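Groltomham Children's Museum
Learning Pages for Young Readers

Where Did Our Numbers Come From?

Numbers are part of every day. They appear on clocks, on front doors, on buses and on birthday cakes. People have not always written them the way we do now. This page explains how the signs we use for numbers came to be, and why a small round sign called zero matters so much.

Counting Before Writing

Long before there were schools or books, people needed to keep track of things. A shepherd wanted to know that every sheep had come home at night. One simple way to do this was to make a mark for each animal. A mark might be a scratch on a bone, a notch on a stick or a pebble dropped into a bag.

Marks like these are called tallies. Tallies work well for small amounts, but they become hard to read when there are many of them. Try drawing 97 short lines on a piece of paper and then asking a friend how many there are. Your friend will need some time, and may have to start over!

Signs That Stand for Many

People in different parts of the world found ways to save space. Instead of writing one mark for every sheep or every jar of oil, they made up a new sign that stood for a whole group.

The ancient Egyptians had one sign for one, another for ten and another for one hundred. The Romans used letters. In Roman numerals, V stands for five, X stands for ten and L stands for fifty. To write 60, a Roman wrote LX, or fifty and ten more. You may still see Roman numerals on old clocks and on buildings.

The Babylonians, who lived in the land that is now Iraq, counted in groups of 60. We still use a part of their system today. There are 60 seconds in a minute and 60 minutes in an hour.

Ten Small Signs

The signs we use most often are called digits. There are ten of them: 0, 1, 2, 3, 4, 5, 6, 7, 8 and 9. They began in India many centuries ago. Scholars and traders who wrote in Arabic learned them and carried them west, and in time they reached Europe. For this reason they are known as Hindu-Arabic numerals.

The shapes changed along the way. Every book was copied by hand, and each writer formed the digits a little differently. When printing came to Europe, the shapes began to settle. A child today can recognize a 5, a 0 or a 9 made of ink, chalk or foam.

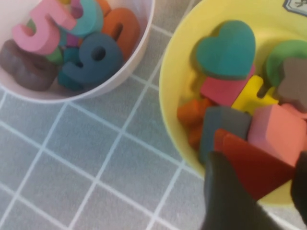 Why Zero Is Special

Zero was one of the last digits to be widely used. Many people could not see why anyone would need a sign for nothing. A farmer with no goats did not have to write that down.

Zero has a second job, however. It holds a place open. Look at the number 20. The 2 stands for two tens, and the 0 tells us that there are no ones. If we took the zero away, only the 2 would be left, and we would read a much smaller number.

This idea is called place value. What a digit is worth depends on where it stands. In 97, the 9 is worth ninety. In 79, the same 9 is worth only nine. Roman numerals do not work in this way, and long sums are much harder to write down with them.

Numbers and Letters Together

Digits and letters are both signs that people agreed upon. The shape of a letter does not tell you its sound unless someone has taught you, and the shape of a digit does not show you its amount. Young children often meet both at the same time, in picture books, in songs and in the toy bin.
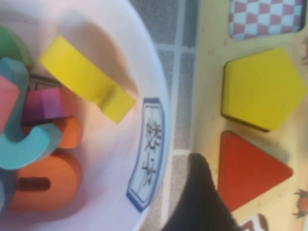 Some languages have used the same signs for both. In ancient Greece, letters of the alphabet also stood for numbers. The first letter, alpha, could mean one, and the second letter, beta, could mean two. Hebrew letters have been used for numbers as well. A reader had to decide from the rest of the sentence whether a word or a number was meant – and writers sometimes added a small mark to help.

Try It Yourself

1. Write your age in tally marks, then in Roman numerals, then in digits. Which was the quickest?

2. Choose two different digits. What is the largest number you can make with them? What is the smallest?

3. Invent your own sign for ten. Use it to write the number 20, and see whether a grown-up can read it.

Words to Know

Digit: any one of the ten signs from 0 to 9.
Numeral: a sign or group of signs that stands for a number.
Place value: what a digit is worth because of where it stands.
Tally: a mark made for each thing that is counted.

Text by Upendo Nzioka. Reviewed for the museum by Eckhard Kasten. Teachers may copy this page for use in the classroom.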